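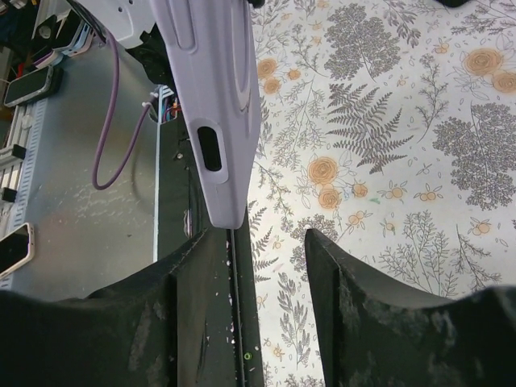
Lavender plastic up close. Smooth and a little glossy, so it shows every speck.

How I Clean a Phone Case and Put It Back On

I change my phone case more often than I change my sheets (don't tell my mother), and over the years I've gotten pretty quick at it. Most people yank a case off, wipe it on their jeans and jam it back on. Then they wonder why the corners go loose! So here's my way. It takes me 8 minutes, plus drying.

What you need:
- a bowl of lukewarm water
- a drop of dish soap
- an old soft toothbrush
- 2 clean cloths, one for the case and one for the phone
- a phone stand, if you have one

Start with the corner by the camera. Push the phone out with your thumb from behind while your fingers peel the edge of the case away, then do the other top corner. After that the bottom slides out by itself. Please don't start in the middle of a long side, that's how I split my first Druso case right at the volume buttons.

Wash the case in the bowl and go over the inside with the toothbrush. Get into the camera cutout and all the little rims, where the pocket fuzz lives. Rinse, shake, and leave it to dry for 30 minutes. I used to hurry this with a hair dryer and ended up with a case shaped like a potato chip.

While that's drying, do the phone. Dry cloth first, then a barely damp one, then dry again around the ports.
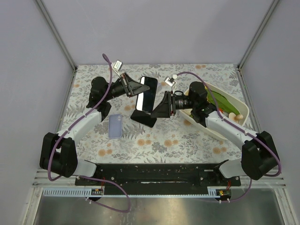
I like to have the phone standing up and the case lying flat next to it before I go any further, on a cloth so nothing gets scratched. Line up the camera cutout in your head first — I have put cases on upside down more than once, and you feel very silly pushing on a corner that was never going to fit.

Now the putting on. Seat the camera corner first, then press down along the side with the buttons. Check that they click. Go around the bottom, and leave the last corner for a firm push with your thumb. You should feel it snap. If it bulges anywhere, take it off and begin again, and look for grit in the rim.

One thing about the see-through ones: they do yellow. Soap won't bring the color back, and neither did the baking soda paste I tried in September — it just left the case cloudy. Lavender seems to hide it better than clear does, at least on mine.

I do the whole thing every couple of weeks, more in summer when there's sunscreen on everything.

Contact Grerkton | © Grerkton Home Notes | Back to top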